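Brullville Cricket Club — Junior Coach and Second XI Players Wanted

Brullville Cricket Club is looking for a part-time junior coach for the coming season, along with players for the second team. We play our home games at Ochoa Park and share the nets there with Dulturach.

The coach will run 2 evening sessions a week for players aged 9 to 14 and go with the under-13s to away games. You should be comfortable teaching basic batting and bowling to children who have never held a bat. A coaching certificate helps but we will pay for the course if you don't have one. Pay is $40 a session, plus gas money for away games.
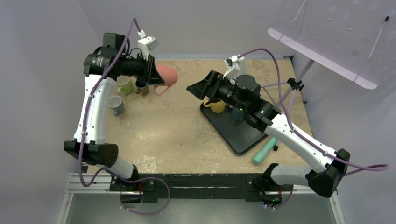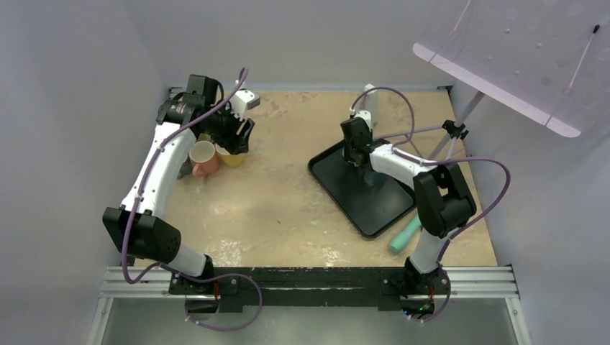
Second XI players need no trial. We are short of a wicketkeeper and anyone who can bowl spin, and we would like two more batters for the middle order. Games are 40 overs and most finish by early evening. The club has pads, gloves and helmets to lend — bring your own shoes and whites. Adult dues are the same as last year and can be paid in two parts.

Net practice moves indoors for the winter, at the Flokutano hall on Route 749. Anyone interested in either role is welcome to come to a session first. Use the side door, as the front is locked after six.

To apply for the coaching job, send a one-page letter and the names of two people who know your work to Teresa Foley, Brullville CC, PO Box 47, by 22 December 2014. A background check is required before the start date. Players should leave their name and a phone number with Hường Kim at practice.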